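Journal > Kitchen > August

Last updated August 14, 2025

Too hot to light the oven, so it was multicooker day again. I've had the green one out on the counter since March and it has pretty much taken over (the big stockpot is in the hall closet now, behind the vacuum, and I don't miss it one bit!). Today was supposed to be rice and then soup, in that order, and it ended up being soup and then rice because I forgot to rinse the rice and got sulky about it.

I bought the rice at Gallagher on the way home, the 2 pound bag, plus an onion and a bunch of dill that was already drooping. The soup is the one off the Clirkley recipe cards, number 13, with the white beans. It wants 600 grams of potatoes and I had one big one and a couple of little wrinkly ones -- close enough. I peeled everything sitting down with the radio on, which is the only way I'll peel potatoes in August.

The pale green looks so nice against the white wall. I went back and forth on that color for weeks and nearly got plain steel, and I'm so glad I didn't. The light blue bowl lives next to it these days, and it gets whatever's going: rice, peelings, the spoon I've just licked.
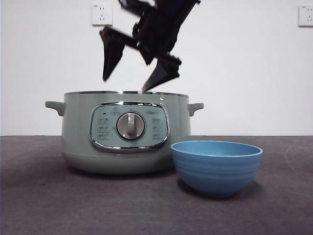
My sister called while I was in the middle of all this and told me I should be browning the onion in the pot first, with the lid off, and not just throwing everything in at once like I do. She says the soup tastes of hot water otherwise. Rude, but I tried it, and the kitchen smelled wonderful for the first time all week. So now I'll have to tell her.

Must remember to order a new sealing ring. Skinorach had them for less last time but the shipping was silly, so maybe I'll wait until I need something else too. Also the dark gray tabletop shows every single crumb and I wipe it down all day long -- next time I'm picking something speckled.

Two tubs of soup in the freezer, one for lunch tomorrow. The rice came out a bit sticky. Ate it anyway, with butter.

178 views · 2 comments · 13 shares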